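Table setting

Table setting is the arrangement of tableware, serving vessels and food on a table before and during a meal. The term covers both the layout of a single diner's place, usually called a cover or place setting, and the layout of the table as a whole. Practice varies widely between regions, households and occasions, and has changed with the materials and foods available.

History

For much of the medieval period in Europe, diners shared dishes and drinking vessels and brought their own knives to the table. Food was often served on trenchers, first cut from stale bread and later made of wood or pewter. The spoon was in general use, but the table fork spread slowly from Italy and was still regarded as an affectation in parts of northern Europe in the seventeenth century.

Individual plates became common as pottery grew cheaper. By the eighteenth century wealthy households owned large matching services, and printed household manuals gave plans showing where each dish was to stand. Under the older style of service, known as service à la française, many dishes were placed on the table at once and diners helped themselves to those within reach. In the nineteenth century this gave way to service à la russe, in which courses were brought in one after another. The change freed the middle of the table for flowers and candles, and increased the number of knives, forks and glasses laid at each place.

Everyday and formal settings

A simple western place setting consists of a plate with the fork to its left and the knife and spoon to its right. The blade of the knife faces the plate. A glass or cup stands above the knife, and a napkin is laid to the left of the fork or on the plate itself. In a formal setting, cutlery is laid in order of use, with the pieces for the first course furthest from the plate.

Everyday settings follow these rules loosely. Mugs commonly take the place of cups and saucers at breakfast, and sauces are often brought to the table in the bottle in which they were bought - a habit once discouraged by writers on etiquette, who preferred a sauce boat or small dish. Fruit may be placed in a bowl, on a plate or directly on the table.
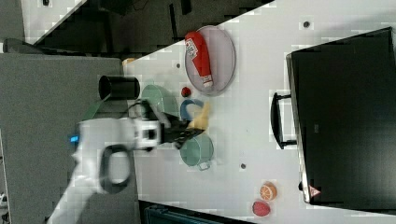
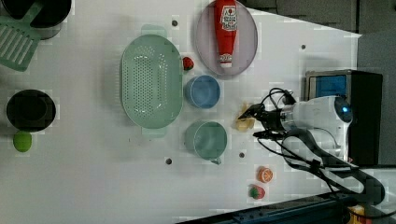
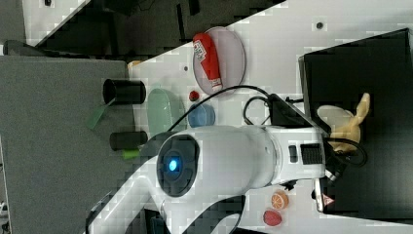
Regional practice

In China, a typical setting includes a small bowl, a plate, a porcelain spoon and a pair of chopsticks, with shared dishes in the centre of the table, sometimes on a turntable. In Japan, the rice bowl is usually placed at the left and the soup bowl at the right, with chopsticks laid across the front. In parts of South Asia, food is served on a large metal plate holding several small bowls, or on a banana leaf, and is eaten with the right hand.

Festive settings often depart from daily custom. At Christmas, known in Romania as Crăciun, many European households use a separate service or a cloth kept for the season. In Poland, a place is traditionally left free at the Christmas Eve table for an unexpected guest.

Teaching and study

The laying of tables has long formed part of training for hotel and restaurant staff, and was taught in schools as a branch of domestic science. Young children often meet it through play, using toy food and small sets of cups and plates.

Writers on the subject have differed over its purpose. Celeste Leiva treats the set table mainly as a display of rank, in which the quantity and quality of the ware mattered more than its use. Chak-lun Chu gives greater weight to convenience and notes that many rules later presented as matters of good breeding began as practical arrangements for servants carrying dishes through narrow rooms. Chu's survey of household inventories covers 41 homes and records a marked increase in matching plates over two generations, while drinking vessels remained mixed in shape and colour.

See also

Cutlery
Etiquette
Napkin folding
Tableware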